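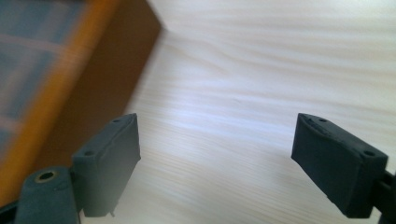
Figure 3-1. Tabletop grain under reflected light.

SECTION 3: CARE AND REFINISHING OF THE TOP

3.1 Scope

Section 3 applies to the Narnis work table with a pale solid wood top, hardwax oil finish. It does not apply to the painted top or to the bench seat. For leg fitting, leveling, and the extension leaf, see Section 2. For replacement parts, see the list at the end of the manual.

The finish code is printed on the label on the underside of the top, next to the serial number. Code O is oil. Code P is paint. If the label is missing, carry out the water test in 3.3 before using any product on the surface.

3.2 Before first use

The top leaves the Mindasthorpe plant with two coats of oil. The coats are dry to the touch but not fully hardened. Full hardening takes 30 days from the date on the inspection card.

1. Remove the foam sheet and the corner guards. Do not cut the tape with a knife while the foam is lying on the top.
2. Wipe the surface along the grain with a dry, lint-free cloth.
3. Check the surface for transport damage as described in 3.4.
4. Leave the top uncovered for one full day before placing anything on it.

During the hardening period:
- Use a dry or barely damp cloth only.
- Do not leave a tablecloth, desk pad, or plastic mat on the top overnight.
- Do not use cleaning products of any kind, including the soap supplied in the care kit.

NOTE: Light wood darkens with exposure to daylight. The change is fastest in the first months. Objects left in one position will leave a paler area. Move them from time to time. The paler area will even out once uncovered, but this can take a full season.

3.3 Water test

The water test shows whether the oil finish still protects the wood. Do it before each yearly service, and on any top of unknown history.

1. Choose a spot that gets regular use.
2. Place a few drops of clean water on the surface.
3. Wait 3 minutes.
4. Blot the water with a paper towel. Do not rub.

If the water stayed in beads and the wood has not changed color, no service is needed. If the water spread out but left no mark, apply one maintenance coat (3.6). If the wood under the water has turned darker, the finish is worn through and the top must be sanded and recoated (3.7).

On a top with no label, water that beads strongly and a surface that feels like plastic indicate a lacquer. Do not apply oil over lacquer. Contact Stesow with a photo of the surface.

3.4 Checking the surface

Flat, overhead light hides scratches. Use a window or a lamp placed low at one end of the table, and look across the top toward the light. Reflected glare is useful here: scratches, dull patches, and raised grain break up the reflection and can be seen at once. Move your head, not the lamp, and work from one edge to the other.

Curved or swirling grain is a natural feature of the board and is not a defect. It marks the place where a branch or knot grew close to the surface. The grain in these areas runs in changing directions and takes up more oil than straight grain, so it may look slightly darker after coating.

The following are covered by the warranty if reported within 30 days of delivery:
- open glue joints
- loose knots
- cracks longer than a fingernail is wide
- areas with no finish

Variation in color between boards is not covered. 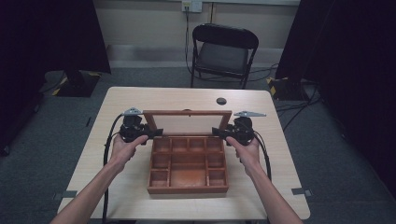
Report defects before starting any repair. Send the serial number, one photo of the whole top, and one close photo of the defect with a coin placed beside it for scale. Once a top has been sanded, Stesow cannot tell a factory defect from a later one, and the claim will be refused.

3.5 Routine cleaning

1. Clear the top. Lift objects off; do not slide them.
2. Remove crumbs and grit with a soft brush.
3. Mix the supplied soap with lukewarm water according to the label on the bottle.
4. Dip a cotton cloth in the mixture and wring it out well.
5. Wipe along the grain, one board at a time.
6. Wipe again with a second cloth wrung out in clean water.
7. Dry with a towel. Do not leave the surface to air dry.

Spills of coffee, red wine, beet juice, and vinegar should be wiped up immediately. For dried food, lay a damp cloth over the spot for a short time and then lift the residue with a plastic scraper held flat.

CAUTION: Do not use ammonia, bleach, scouring powder, steel wool, melamine sponges, or microfiber cloths. Steel wool leaves particles in the pores that rust and turn the wood black. Melamine sponges and some microfiber cloths are abrasive and will dull the finish in patches.

Storage boxes, trays, and planters kept on the table should have felt pads under each corner. Rubber feet are not suitable for long-term use. Some rubber compounds react with the oil and leave a yellow or gray mark that can be removed only by sanding. The same applies to suction cups and the rubber pads on clamps. Place a scrap of cardboard between the clamp and the wood.

3.6 Maintenance coat

Use Mabaso clear oil, order number 2178. Oils from other makers may be used on the underside only. Room temperature should be comfortable for light clothing, and the table should not stand in direct sun.

You will need:
- Mabaso clear oil
- white nylon pad
- cotton cloths without seams or prints
- gloves

1. Clean the top as in 3.5 and leave it to dry overnight.
2. Stir the oil with a flat stick. Do not shake the can.
3. Pour a small amount onto the pad, not onto the wood.
4. Rub the oil in along the grain. Work on one board at a time and keep a wet edge.
5. Go over the end grain twice.
6. Wait until the surface looks satin.
7. Wipe off all oil that has not soaked in. The surface should feel dry under the cloth, with no drag.
8. Inspect against the light as in 3.4. Wipe any shiny spots again.
9. Leave the top alone for 2 days before light use.

WARNING: FIRE HAZARD. Cloths and pads wetted with oil can heat up and catch fire without a flame. Spread them flat outdoors to dry, or soak them in water and keep them in a closed metal container until disposal. Never leave them in a heap or in a trash bag.

If oil has been left on too long and turned sticky, apply a thin film of fresh oil over the sticky area, wait a few minutes, and wipe off both together. If this fails, the area has to be sanded.

3.7 Sanding and recoating

Sand the whole top. Spot sanding leaves pale areas with visible borders, especially on light wood.

1. Mask the edge of the steel apron with tape.
2. Start with 120-grit paper. Sand along the grain until the surface is an even color with no dark traces of old oil.
3. Vacuum the top.
4. Repeat with 180 grit. Do not go finer. A surface polished too smooth will not take up enough oil.
5. Vacuum again and wipe with a cloth barely dampened with water. Let the grain rise and dry.
6. Knock back the raised grain with a worn piece of 180-grit paper, using no pressure beyond the weight of the hand.
7. Apply the first coat as in 3.6, steps 2 to 8. Leave overnight.
8. Apply the second coat in the same way, using half the oil.
9. Observe the hardening period in 3.2.

NOTE: An orbital sander may be used for steps 2 and 4. Keep it flat and moving. Do not tilt it at the edges. In areas of swirling grain, sand in the main direction of the board and make a few extra passes by hand.

Oil the underside whenever the top is sanded. One coat is enough. A board coated on one face only will cup as the humidity changes.

3.8 Heating season

From October until the heating is turned off, dry indoor air causes the top to shrink across its width. Narrow gaps at the breadboard ends are normal and close again in summer. Do not fill them. Do not tighten the slotted brackets under the top beyond hand-tight; they are meant to slide.

Section 3 revised 17 September 2018. Text: Evie Cheetham. Technical check: Howard Greenwood.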